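Print this review | E-mail to a friend
14 comments | 139 shares

Trastorik 6: the motion planner I stopped fighting with

By Lenka Danko

I've been running Trastorik on our cloth-handling setup since May, and I'm going to gush a little, so bear with me. It's a planning and control package for small two-arm rigs. You give it the arm models, a camera feed and a task script, and it works out paths that keep the arms out of each other's way (and out of the table). Version 6 is the first one I'd hand to a newcomer.

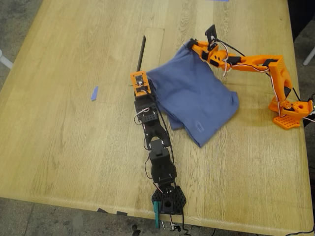
Setup took me one long afternoon. Most of that went into the collision models, and I'm glad I took my time, because the planner really uses them. Mismatched arms are fine, too. With the black arm stretched out low across the table and the orange one arching over to pinch a corner of blue cloth, you want a planner that treats a bracket as a bracket and doesn't wrap everything in one fat safety bubble. The old version did exactly that, and half my lifts were refused before they began!

My favorite part is the replay tool. Every run is saved as a timeline with joint positions, planned path and camera view side by side, and you can drag back to any moment, change one setting and plan again from there. Csaba Hegyi and I went through 612 saved runs this way and found that our bad grasps nearly all came from one stale camera calibration. I'd been blaming the gripper for weeks. Sorry, gripper. 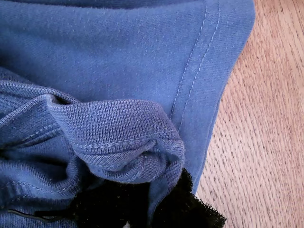 Perception is good, with limits. The fabric edge finder copes well with plain hems, but it gets excited about topstitching and ribbing and will happily offer you a seam as the outer edge. Turning the texture filter up to 100 helps on ribbed knits and hurts on smooth ones, so I keep two profiles. Lace confuses it. I'd love a per-region setting, and Mariann Vass on the user forum has a script that comes close.

Smaller gripes: the error messages are still cryptic, the wrist camera preview lags when both arms move, and the manual has no chapter on cable slack. I ended up adding a keep-out zone behind each base by hand.

Would I install it again? Yes, tonight. Start with the replay tool and leave the speed limits alone until your models are right.

Print this review | E-mail to a friend

Related reviews
Soltitent camera calibration kit
Pidetti task scripts, first look
Rosales log viewer: small and quick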